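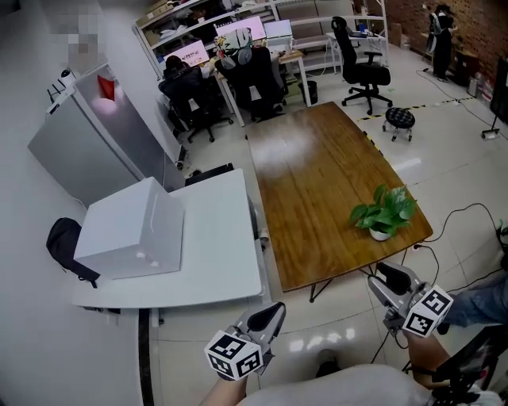 The wooden table and the white one next to it, fridge behind.

Back room furniture: what stays and what moves

The back room is due to be rearranged before the end of the quarter. The work is limited to the two tables, the fridge and the shelving. Walls, ceiling and lighting are not part of it.

The wooden table stays. It has a glossy brown top with dark grain and thin black angled metal legs. The gloss finish was renewed by Hidari in July and should be treated as a finished surface: no solvent cleaners, no adhesive tape, no dragging of boxes. Wipe with a damp cloth, then a dry one. Glare on the top is normal with the present lighting and is not a fault in the coating.

The potted plant may stay at its corner provided the white pot has a saucer or felt under it. Water left under a pot overnight will mark the finish. Callum Cruickshank has a bag of felt pads and will hand them out on request. The leaves spread wider than the pot, so lift the plant off before working at that end of the table.

The white table with the rounded corners moves 155 mm away from the wooden one. The present gap is too narrow to clean and small items end up in it. Anything found in the gap on moving day goes in the tray by the door and will be kept for two weeks. The table will still run out from the wall, and the far end will still be the place for bags.

Large boxes are the main load on the white table. The top is rated by Toltberg at 50 kg evenly spread. A single large box should sit over the legs and not at the middle of the span. If the lid has to be opened often, leave enough clearance behind it for the lid to swing, and do not use the box top as a second shelf. 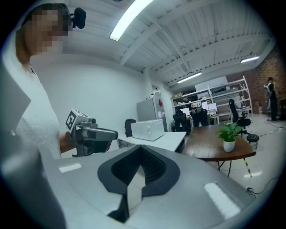 Issue 50 – page 2

The fridge is the awkward item. It is tall and sits behind the white table, so the table has to come out first. The order of work is as follows.

Clear both tabletops. Take backpacks off the white table, including anything leaning against the wall. Slide the white table out by lifting at both ends. Switch off the fridge, empty it and move it upright. Leave it to stand for four hours before switching on again. Measured clearance at the side after the move should be 50 mm.

The shelving will be unloaded from the top down and loaded again from the bottom up. Heavy goods go on the lowest level. The uprights were supplied by Yip and take the standard Ilberg bracket – the older pattern looks the same but does not lock. Check for the click.

The fluorescent fixtures under the corrugated ceiling remain where they are. We looked at shifting the one nearest the shelving, but the quote came in at $355 for nearly a full day of electrical work and the gain was small. The white beams are not to be used for hanging anything, cables included. The brick wall is also to be left alone, so please do not drill into it for hooks.

Requests for a different layout should reach Callum Cruickshank in writing by Friday, September 25, 2020. Please include a sketch with dimensions in millimetres. Layouts that block the way past the wooden table will be returned without review.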